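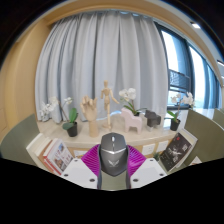
Banamo hand gripper kit: sample recordings and review notes

README for the sample set, version 2

What is in this folder

A small set of recordings made with the Banamo, a hand-held gripper with a wide-angle camera on it, sold as a kit by Jarnbridge. You squeeze the handle, the fingers close, the camera watches, and later you try to get a robot arm to do the same thing. We bought one at full price, used it around the office for most of September, and wrote down what happened. Jarnbridge did not send it to us, did not read this first, and does not owe us a tote bag.

The set is here so that anyone thinking of buying the kit can look at real output before spending money. The product page has a very nice sample clip. Ours are less nice and there are more of them.

Contents

recordings/ has the kept episodes, one folder each
rejected/ has the ones we dropped, with a one-line reason in each folder
notes/ has the setup log, including the bad afternoon
calibration/ has the lens files, redone after the bad afternoon
LICENSE
README (you are in it)

We recorded 207 episodes and kept 162. The rejected ones are included on purpose. If you are judging a kit, the failures are the useful part, and they compress just as well.

The tasks

All of them are pick, lift, hold, put back. We went with ordinary desk things: a computer mouse, a stapler, a roll of tape, a mug, a glasses case, and whatever else was within reach and not too hot or too loved. There are 9 objects in total, listed in notes/objects.txt with their weights. An episode runs up to 10 seconds. Past that the person holding the gripper starts to drift, or talk.

Backgrounds were left alone. Plants, books, figurines, curtains and windows all turn up behind the work, and the lens is wide enough to take in a good deal more room than you thought you were recording. Tidy up first if you care. We thought about it.

What comes in the box

One gripper body with handle and trigger. One pair of fingers, magenta, with curved ribs and a gray pad along the gripping edge. White mounting plates, already screwed on. A camera with its own cable. A hex key that fits most of the screws. A quick start card that is quick in the sense that it stops early.

There is no case. The fingers are flexible and did not mind life in a backpack. The camera minded.

Setup

The card says to fit the camera, plug it in, and open the Penodora app. Penodora is the recording software, and it is a separate download with a separate account. Allow an hour. In order, this is what worked for us:

1. Charge the gripper fully before the first start. Ours sulked otherwise.
2. Install Penodora, then restart, even though it doesn't ask you to.
3. Plug the camera straight into the computer. Two different hubs gave us dropped frames.
4. Run the lens calibration with the printed board taped to something flat. A clipboard is fine. A cereal box is a clipboard with ambitions and ruined our first try.
5. Close the fingers all the way, open them all the way, and press Save. If you skip Save, Penodora will keep yesterday's finger widths and say nothing.

Step 5 is the bad afternoon mentioned above. Every width reading from that session was off by the same amount. We could have corrected them with a bit of arithmetic. We threw them in rejected/ instead and went home.

How it handles

Better than it looks. The fingers bend around things, so a sloppy approach often still ends in a decent grip. Rounded objects with tapered ends, mice especially, are easy enough if you take them by the sides. The mug was fine by the rim and poor by the handle. The stapler rotated in the grip at every chance it got, and about half of what we know about wrist angle we learned from it.

The color is strong. You will never lose sight of the fingers in a clip, and I assume that is the thinking. It does mean that anything pink in the room gets some attention from simple color masks, so check yours before trusting it.

The weight is all at the front. After a long session you feel it in the thumb. We switched hands a lot, and the hand used is marked in each episode's info file as L or R, apart from a run of early ones marked with a question mark. Sorry about those.

The picture

Very wide, round, and black in the corners. Straight things such as shelves and curtain rails will bend. That's normal for this sort of lens and the calibration files take out most of it if you need them to. Bright windows are the weak spot: the exposure swings when one comes into view, then swings back a moment later, like someone playing with a dimmer. A manual exposure setting exists in Penodora, two menus down, under Sound.

Compared with the other one

We also had a Pillai hand gripper on loan for part of the month. Its fingers are stiffer, its software is plainer, and its camera sits lower, so you see more of the object and less of your ceiling. For heavy things we liked the Pillai. For odd shapes we liked the Banamo by a wide margin. None of the Pillai recordings are in this set. The terms of the loan covered that, at length.

Known problems

Timestamps in the first few episodes jump once, near the start. The file notes/timing.txt lists them.
Audio was on by default. We have stripped it. You missed a long discussion about lunch.
The trigger squeaks. A drop of silicone oil helped for a while.
One episode labeled "tape" is of a mug. We found it after the labels were locked and are now fond of it.

Should you buy one

If you already have an arm to pair it with and someone patient to run calibration, yes, probably. If you want it to work on the day it arrives, wait for the next version of the card. Spare pads cost more than you would like and wear faster than you'd like, so order a pair with the kit and save yourself the second shipping charge.

Using the data

Free for any use, including selling things. A mention is nice. Please don't use the set to rank the Banamo against other grippers in a table with decimals in it — the people recording got better as the month went on, and the early episodes will drag the score down for reasons that have nothing to do with the hardware.

Corrections

Open an issue and give the episode folder name. Reports that say only "one of the mouse ones" will be treated with sympathy and left open.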